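Bueno, abro hilo porque ya me habéis preguntado varios por la reforma del baño y por privado me repito más que el ajo.

Pedimos presupuesto a 3 empresas. La primera ni vino a medir. La segunda, Dultside, vino, midió, se tomó un café y hasta hoy. Nos quedamos con Prultulton, que fueron los únicos que preguntaron por dónde iba la bajante - punto para ellos.

El plan era quitar la bañera y poner plato de ducha de 60 de fondo... error mío, en 60 no te giras ni de broma. Al final comimos un trozo de armario del pasillo y quedó en 89. ¡La gloria!

Lo peor, el suelo. Debajo del gres había otro gres, y debajo del segundo, mortero de cuando mi abuela era joven. Cuatro días picando. Los vecinos de abajo me saludan, pero ya no sonríen.

Los azulejos son de Čierny, verde botella, mate. Pedid siempre una caja de más, que luego cambia el tono entre partidas y se nota muchísimo. Yo no la pedí y me tocó esperar hasta June (perdón, junio, que tengo el móvil en inglés).

La licencia de obra menor la saqué por internet y sin dramas. Eso sí, leed lo del contenedor en la calle, que va aparte y se paga aparte.
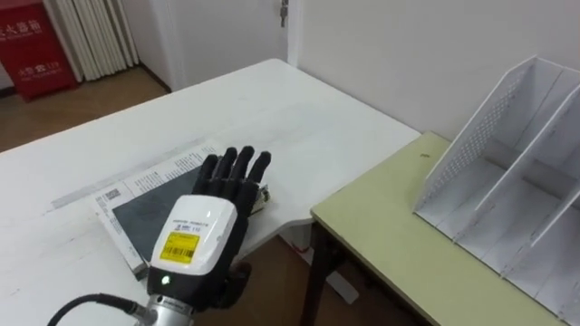
Wilma Postma me contesta que en su casa la mampara les tardó más que toda la obra junta, y que ella no pagaría el último plazo hasta verla colocada y sellada.

Pues firmo debajo, Wilma. Nosotros dejamos una parte sin pagar hasta el final y mano de santo, oye.

Mañana os cuento lo de la grifería de Trudbridge, que tiene tela - va empotrada y hubo que abrir la pared dos veces.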